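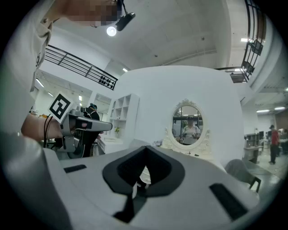 How to Clear, Clean and Reset a Dressing Table

Filed under: Home > Bedrooms & Dressing Areas > Weekend Jobs

A dressing table is a lovely thing to own and a magnet for everything that doesn't have a home. You put the scissors down "just for a minute", then a pen joins them, then a little jar of something, and before long there's nowhere left to lean your elbows. We get more letters about this one piece of furniture than about wardrobes and linen cupboards put together, so I've finally written out the way I do it, start to finish. It takes an easy afternoon, with a cup of tea in the middle.

It works for any desk with a drawer or two, but I've had the old-fashioned white sort in mind all the way through, the kind with carved, curvy legs and tiny round knobs. They're pretty as anything and they do hold on to dust! 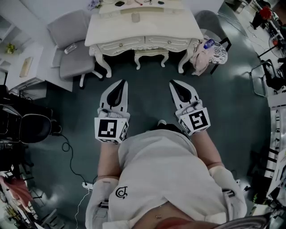

By the Wesuldale Home Pages writer | Aug 3, 2025

What you'll need

- 2 soft cloths, one damp and one dry
- A small, soft paintbrush (a clean old one is fine)
- Mild dish soap and a bowl of warm water
- A tray or shallow box for the bits and pieces
- A few cable ties or strips of hook-and-loop tape

Step 1. Pull out whatever is underneath

Slide the stool out from under the desk and put it well away from where you'll be standing. A little ornate stool with curved legs can live tucked in like that for months, and the floor behind it will usually tell you so. If you keep a chair beside the desk as well, have a look at the seat while you're at it. Ours always ends up as a second shelf, and there's a bottle sitting on the grey one more often than there's a person.

Step 2. Clear the top completely

Yes, all of it, the flowers too. Put everything in the tray and don't sort as you go, or you'll still be reading the backs of bottles at suppertime. Scissors and pens go in last so you don't catch your fingers on them later.

Step 3. Wash from the top down

Wring the damp cloth out until it hardly drips, then wipe the top with the soapy water, going along the length of the desk. Dry it straight away. Painted furniture doesn't enjoy a puddle, especially along the joins.

For the carving, load the paintbrush with a tiny amount of soapy water and work it into the curls, following with the dry cloth wrapped around one finger. Do one leg at a time. If you find a rough spot in the paint, a very light rub with 1000 grit paper will settle it, but try it on the back of a leg first and stop as soon as it feels smooth.

Step 4. Freshen the artificial flowers

Lavender is a favourite colour for these and it goes grey so gradually that you stop noticing. Take the bunch outside, give it a gentle shake, then brush each stem from the base up. A hair dryer on the cool setting is good for the fiddly heads.

Step 5. See to the cords

A power strip on the floor is fine if you can reach it and your feet can't. Unplug what you're not using, loop up the spare length and fasten it loosely, and run whatever's left along the wall so that the chair never rolls over it. If you have an office chair nearby, sit in it and try it out before you call this step finished.

Step 6. Put back less than you took off

I like the flowers in a back corner, one small container within reach, and then bare desktop. Scissors and pens go in the drawer. Anything you haven't used since last August can go elsewhere, and a cabinet or side counter is a much better spot for boxes and potted plants, where a drop of spilled water won't matter so much.

Tuck the stool back in last. Leave the drawers open a crack overnight if you've wiped inside them, and check them in the morning before you fill them up again.

Print this page | E-mail this page

More Weekend Jobs
- Touching Up White Painted Furniture
- The Ivard Method for Folding Sheets
- Re-covering a Stool Seat
- Dusting Railings and Balusters Without a Sore Back
- What to Keep in a Zurach Drawer Divider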